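28/07/2025 — gripper comparison, lids

Continued with the two finger sets for the lid task. The old set is from Hettiarachchi, the new one is the Fliltex sample that Anjana Debnath brought back from Nindport in June. Both are parallel type, same stroke, so I only changed the force limit in the controller.

Old set first. At 70 percent force the small lids are fine, but the large one rotates in the fingers as soon as the wrist turns. At 100 percent it rotates less and I don't like the sound of the motor. I stopped there.

New set at 70 percent: 3 tries on the large lid, it stayed in the fingers in all of them, also when I paused the arm with the lid upright. The pads are softer, maybe they will wear quickly. I wrote the start hours on the sheet so we can check.
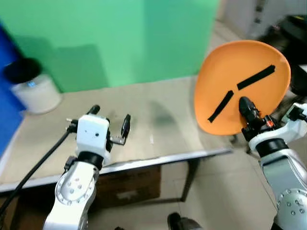
The left arm is slower to answer than the right, I measured a delay of up to 2 frames in the log. I suspect the setting in the Gostomico driver, because after a restart it was better for a while. Anjana thinks it is the cable — she had the same trouble before. Will swap it tomorrow and repeat only this part.

To do: order spare pads, save today's force values under a new name (do not overwrite the old file!), ask Anjana which torque she used for the finger screws.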